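Clasaria

Clasaria is a market town on the Elard River, at the point where the valley road meets the old rail line to Buenaventura. It has 1,720 residents and serves as the trading center for the farms on both sides of the river. The town is known in the region for its repair trades and for the tool market held every January.

History

The first houses were built near the ford, on the east bank. Floods were common, and after two bad winters most families moved to the higher ground where Main Street now runs. A few stone foundations from the first settlement can still be found in the fields below the mill.

The railroad brought a freight yard and a row of warehouses. For a time, most of the grain grown in the valley left through Clasaria. When trucks took over the grain trade, the yard was cut back to a single siding, and several warehouses stood empty until small workshops began renting them.

The bridge was rebuilt in steel after the wooden one washed out. It is 86 meters long and has one traffic lane, with a footpath on the upstream side. Farm equipment wider than the lane has to cross at Buenaventura.

Economy

Farming remains the largest source of work. The main crops are barley, onions and sugar beets. Onions are sorted and bagged at a packing shed on the north side of town, which hires extra hands at harvest.

The former warehouses make up the Hasteck district, named for the family that owned the land. Tenants include a saddle maker, two machine shops, a print shop and a seed dealer. Rents are low, but heating is poor in the older buildings – several have never been insulated.

Market

The January tool market fills Hasteck for three days. It began as a swap of used farm tools between neighbors and now has 89 stalls. Sellers offer hand planes, saws, hinges, harness parts and secondhand kitchenware. The number of visitors on the busiest day can reach up to 600. Stall spaces are given out by drawing, and holders from the previous year have no special claim to a space. Food is sold only in the yard behind the seed dealer.

Transportation

One bus a day runs to Buenaventura in the morning and returns in the late afternoon. There is no passenger rail service. The siding is still used for beet cars in the fall. Parking on Main Street is free, though it is closed to cars during the market.
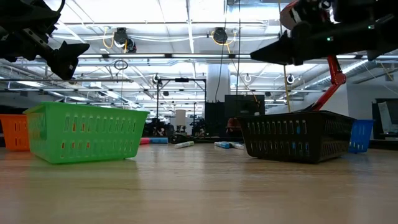
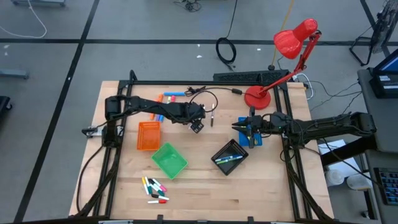
Plastic baskets on a wood tabletop.

Comments

Erlinda Lumanlan: The section on the bridge should mention that the wooden one had a toll. My grandmother paid it every week to get to church, and the toll house was on the east bank, close to the ford. The river is also just called the Elard by people in town, without "River" after it.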